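Home | Ask | Browse topics | Members | Log in

Small whiteboard won't stay upright on a benchtop

Posted in Workspaces and Storage

I have a tan speckled benchtop in the spare room with pale grey-lavender walls on three sides, so it is more of a nook than a desk. I want to keep a small dry-erase board in there for lists. At the moment it just leans on the left wall with one edge resting on the bench, and it ends up on a tilt.

I can't drill because the place is a rental, and the letting agent (Camton) charged me $147 last time for patching two holes. I also want the small stuff off the surface. A shallow oval tray takes most of it, but bits still end up in the middle of the bench.

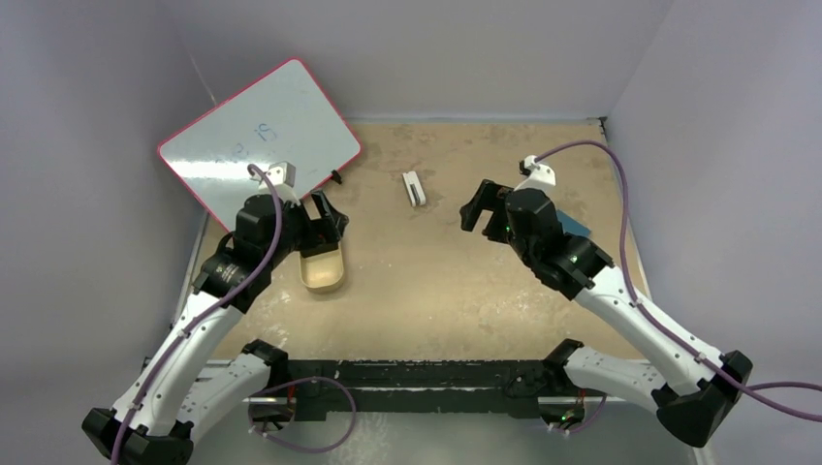 The nook: whiteboard at upper left, tan tray on the bench.

What would hold the board straight without marking the paint? It comes down now and then for cleaning, so nothing permanent please.

Doğukan Ateş

3 replies

Ornar
Removable adhesive strips, the hook-and-loop kind. Wipe the wall with a bit of metho first and let it dry, then press each strip for as long as the packet says. Use one at each corner of the board. Check the weight rating, most small boards are well under it. When you take it down for good, pull the tab straight down along the wall and go slowly. If you pull it towards you the paint can come with it. I have had 5 boards up this way and lost paint once, on a wall that had been painted only a fortnight before.

If you don't want anything on the wall, a strip of rubber shelf liner under the bottom edge stops the sliding. Set the foot of the board a few centimetres out from the wall. It will still lean but it should stay level.

baumgart2
just lay it flat in a drawer

Stistholm
Agree with the strips, but I would go with a plate stand or a small easel if the board comes down often - the hook-and-loop wears out after a while. Ours is from the discount shop and has lasted since June. Get one with rubber feet. Measure the depth of the board's border before you buy, as some stands have a very narrow lip.

For the small bits, a second tray the same colour as the first works well. Keep one for things that live there and the other for things that need to go back somewhere else, and empty the second one when it fills up.

Related topics
Getting old marker off a whiteboard
Best non-slip liner for a workbench
Patching small holes before a rental inspection
Shallow trays that fit a narrow shelf

Over 2,380 topics in Workspaces and Storage

Contact us | Community rules | Privacy | Back to top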